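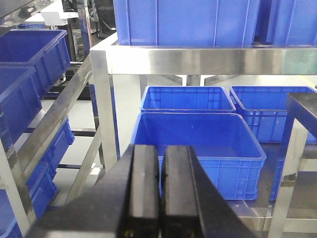 Wrist cam view of the tote racks, gripper reaching in at the lower level.

Wrist cameras and bin racks - what's your house rule?

Posted by suqin_c, 29 August 2023

Hi all! We're writing proper cell rules at Plunorley for the first time and I'm having way too much fun with it. The job is tote handling, blue plastic bins on stainless racks, some levels flat and some sloped. Draft so far:

Pick a home pose where the wrist camera can see both fingers and the bin you're going for. No motion toward a rack until that view has been checked.
Nothing on the floor inside the cell. Paper scraps count.
Approach speed drops to 13 per cent once the fingers are over a rim.
Finger pads get looked at before each shift and swapped on wear, with the date in the log.
Teach points are re-checked any time a rack has been moved.

What would you add? What would you chuck out?

iman.filali
Love this. The home pose rule is the best one on there and so many shops skip it. I'd add something about glare. Brushed stainless throws white streaks, and it picks up colour from the bins too - you can see blue all over the posts in your photo. Our vision went looking for a bin edge on a post one time and was very confident about it! We now do a lighting check at the start of every shift.

Also, there are little white bits on the floor near the base of a post at the back there. Your own rule two :)

suqin_c
Ha, fair cop. Glare check is going in.

shiyu_q
I don't agree with the fixed 13 per cent. Speed should come out of your risk assessment for that cell and that payload, and an empty bin behaves nothing like a full one. A flat number in a house rule looks tidy and then people stop thinking about it. Write down who sets the speed and where it gets recorded, and leave the figure out.

bradard_tech
Going to push back on Shiyu a bit. New operators need a number. If you give them a process they'll ask the person beside them, and that person guesses. I'd keep the figure as a ceiling and let the assessment take it lower. We did it that way at Bradard in January and it's been great, the arguments just stopped.

shiyu_q
A ceiling I can live with. But it has to say ceiling, in those words, and the assessment has to be signed off before anyone runs under it.

xiaoyan_ye
Pads! My favourite subject. "Swapped on wear" is too loose, because everybody's idea of worn is different. The left one in your picture looks slightly worn to me but the camera's a bit blurry up close, so I wouldn't judge it from there. Take a clear shot of a new pad and a shot of one at your limit, print both, and stick them by the cell door. Takes no time and the new starters really like it.

Do you replace in pairs? We do, always.

suqin_c
We don't, but I can see why you would. The two faces in that view look like a matching pair, ribbed and all. Adding pairs to the list for discussion.

iman.filali
Pairs is a waste if one side is fine. Pads aren't cheap and we go through plenty.

xiaoyan_ye
Cheaper than a dropped tote full of parts, mate.

guilan_t
Only thing missing for me is the sloped level. Bins on a slope can creep when you pull the front one, so the rule needs to cover what the next bin does. At Ureck we put end stops on and made it a written check before the cell goes to auto. The other thing is clearance between bins. Yours sit pretty close on the lower level, and the one on the right is at a bit of an angle. What tolerance do you allow before the robot has to call for a person?

suqin_c
6 degrees at the moment, but that came from me and a protractor, so I'm open to better ideas. No written check for the slope yet. I'll draft one tonight and post version 2 in this thread.

bradard_tech
Post it even if it's rough. I'd happily nick half of this for our other cell.

guilan_t
6 sounds generous for a two-finger gripper on a rim. Try it with the bin hard up against its neighbour before you write it down.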